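# The Year I Learned to Sit Still in Someone Else's House

May 19, 2022

My sister thinks I'm a person who travels. I'm not, really. I'm a person who house-sits, and it has taken me most of my adult life to see that these are two very different hobbies.

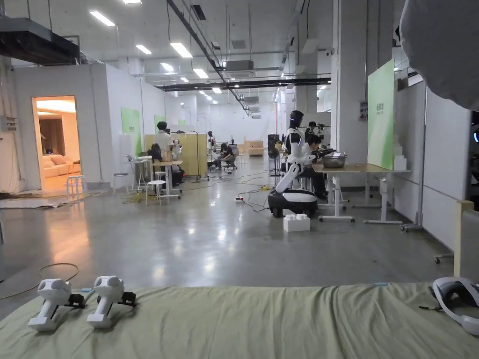
Travelers want to see things. House-sitters want to know where the good knife is. Give me a strange kitchen, a page of instructions taped to the fridge and a cat who's decided to hate me, and I'm happy for weeks. I've done it in city apartments, in a converted chapel with no curtains at all (I got up very early that month), and most recently in a small town called Gradham, where I looked after a tall, narrow house belonging to a couple named Sem Brouwer and Anouk Michiels.

They were off for the whole of July to visit his family. They left me 2 sets of keys, a dog called Biscuit and a binder. I want to talk about the binder, because I've read a lot of them and this one was a masterpiece.

Most people's instructions tell you what they worry about. One man gave me four pages on his boiler and a single line on his elderly parrot. Another family covered the recycling in such detail that I started dreaming about yogurt lids. Anouk's binder had tabs. There was a tab for the dog, a tab for the garden, a tab for "noises," and a tab that just said "Mrs. Van Acker," which I saved for the evening with a glass of wine.

The noises tab was wonderful! Every old house has them, and nearly every owner has forgotten they exist, so you lie there at two in the morning wondering who's on the stairs. Anouk had gone through the lot. The pipes knock after a bath. The third shutter on the street side bangs in a west wind, and you have to lift it a little before the latch will catch. "If you hear something like a person sighing," she wrote, "it's the pantry door." I heard it the first night and said good evening to it.

Mrs. Van Acker lived next door and had opinions about the hedge. That was the short version. The long version ran to a page and a half, and went back to a disagreement with the people who'd owned the house before. I was told to wave, to accept any plums and to say nothing whatsoever about trimming. I managed this for nine days. Then she asked me straight out over the gate if I thought the hedge looked tall, and I panicked and said it looked healthy. She thought about that for a while and went indoors. The next morning there was a bag of plums on the step, so I suppose I passed.

I ate a lot of plums. I made a crumble, then a worse crumble, then jam in a pot that was too small for it. I'm still sorry about that stove.

What I like best about other people's houses is how quickly you start living by their habits. At home I eat lunch standing up. In Gradham there was a bench by the back door with the sun on it at noon, and a dog who went and sat beside it at noon, looking at me. So I ate lunch on the bench. By the second week I was annoyed if anything got in the way of it. I turned down a phone call from my own mother because it was bench time, and she brings it up still.

And you read their books, of course. I've never once finished the novel I packed. Sem and Anouk had a whole wall of gardening manuals and a jigsaw puzzle of 1,000 pieces, a harbor with a great deal of gray water in it, which I started on a rainy evening and then couldn't walk past. I'd go to make tea and lose forty minutes to the sky. I finished it two days before they came home, and then I stood there wondering if it was rude to have finished it. Is it? I took a picture and put it all back in the box. Anouk told me later that they'd been given it as a wedding present and had never gotten past the edges.

People ask me about the money, so I'll be plain. There usually isn't any. Some owners pay, mostly if there are horses, but the usual deal is that you get the house and they get somebody in it. I worked out on the train home that I'd spent $88 on groceries I wouldn't have bought otherwise, nearly all of it sugar for the jam. For a month by a river with a dog, I can live with that.

Would I tell you to try it? Depends on who you are. If you can't sleep without your own pillow, bring the pillow (I do, it takes up half my suitcase). If you need to be in charge of where the mugs go, you'll have a rough time. You'll open a drawer looking for scissors and find birthday candles and a passport photo of somebody at sixteen, and you close the drawer again and go on looking. I never snoop. I'd like that in print. But a house will tell you a fair bit about its people anyway – the chair that's sagged on one side, the step everybody skips, the pencil marks by the door with two children's names climbing up past my shoulder.

The last day is always odd. I strip the bed, wipe down the shelves and water everything one more time, and the dog knows. Biscuit lay across my shoes in the hall and wouldn't be moved. I left a note in the back of the binder under a new tab I'd made myself, "additions," with three things on it: the fridge light flickers if you slam the door, Biscuit likes cold carrot, and the key to the shed was in the blue jug the whole time.

Anouk wrote back within the week. They'd been looking for that key since Easter.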